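Draltik
@draltik_taller · 15 de noviembre de 2024

Hilo sobre mantener una celda de dos brazos que clasifica utensilios en bandejas. Aviso: no vengo a vender nada y el folleto ya lo leí. Varias veces.

1/ La celda se llama Mirau. El integrador, Dula, nos prometió «puesta en marcha en 2 días». Tardamos de mayo a julio. Lo de los 2 días debe de referirse a quitar el embalaje.

2/ Lo primero que falló fueron los cables. No se cortaron: se fatigaron en la primera articulación porque venían bridados sin holgura. Brazo estirado, cable tirante, encoder que pierde la señal medio segundo. El manual lo llama «error transitorio de comunicación». Yo lo llamo cable corto.

3/ Solución: soltar bridas, dejar un bucle generoso arriba y mover el brazo a mano por todo el recorrido antes de volver a fijar nada. A mano y sin tensión. El que lo haga desde el mando se va a llevar un disgusto.

4/ Calibración. Según Dula, cada 1000 ciclos «es más que suficiente». Nosotros apuntamos la desviación en cada turno y a los 600 ya vamos 5 mm fuera en la muñeca derecha. La izquierda aguanta mejor y sigo sin saber por qué. Si alguien me dice «tolerancias», le pido la hoja de medidas.

5/ Los dedos de las pinzas. Se aflojan los tornillos de la base. Fijador de roscas medio, marca de rotulador en la cabeza y un vistazo al empezar el turno. Si la marca se ha movido, se para. No hace falta ningún módulo de mantenimiento predictivo para esto, aunque Shirazi nos mandó presupuesto de uno.

6/ Las bandejas. Ni una referencia en el montaje original – se ponían «a ojo, el sistema se adapta». El sistema no se adapta. Se desplazan un poco con cada roce y al final de la mañana la pinza baja buscando el borde. Ahora llevamos una plantilla y las recolocamos en cada pausa.
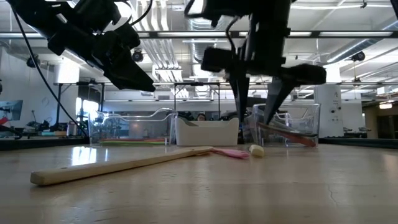
7/ Luego está la luz. Mesa brillante, tiras de luz en el techo y ventanas al fondo: reflejos sobre la madera, y los reflejos cambian con la hora. Pregunté si la visión estaba probada con una mesa así y me contestaron con un vídeo grabado sobre un tapete gris mate.

8/ Estamos probando una lámina mate. Llevamos una semana y hay menos falsos agarres, pero también ha estado nublado toda la semana, así que de momento no me creo el dato.

9/ Dula dice que la próxima versión del software corrige la deriva de la muñeca. Pedí las notas de la versión el lunes. Sigo esperando.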